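The Cotex Statement

The Cotex statement arrived in January, as a spreadsheet with one tab. Pei-shan Pan opened it at the kitchen table and sorted by territory.

She had written the song with Mfinanga, a duo that no longer toured. Her share of the composition was 12 percent. The label, Raslow, held the master. Cotex collected the publishing side and paid twice a year, less commission, less a line called Adjustment.

The adjustment was nearly the size of the payment.

She wrote to the support address and received a ticket number. The reply came the next afternoon. It explained that a second claim had been registered against the same work by a company named Indetti, and that income in dispute was held until the parties agreed. The amount on hold was $800.

She had never heard of Indetti. She searched the works database and found it listed as publisher of a song with the same title, a different writer and a running time 2 seconds shorter than hers. She played both. The other one was a waltz.

She filled in the counterclaim form. It asked for the split sheet, the registration date and proof of first release. The split sheet was a photograph of a page from a notebook, signed by all the writers in green ink. She attached it. The form rejected the file type. She converted it and attached it again.

Under Additional Information she wrote: "The works share a title. They do not share a melody, a lyric or a time signature." She deleted the second sentence, then put it back.

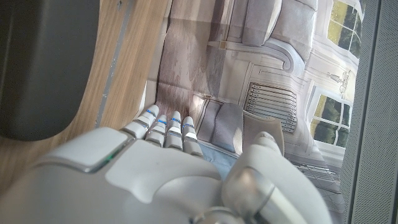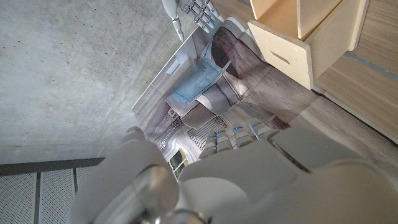
Resolution

The hold was lifted on June 18, 2023. The notice gave no finding. It stated that the conflicting claim had been withdrawn and that the funds would appear in the next distribution, subject to the minimum payment threshold.

She forwarded it to Mfinanga. One of them answered with a question about whether the waltz was any good.

Pei-shan listened to it again before replying. The bridge went up a step where she would have gone down. She wrote that it was fine, closed the spreadsheet and moved the ticket into the folder with the others.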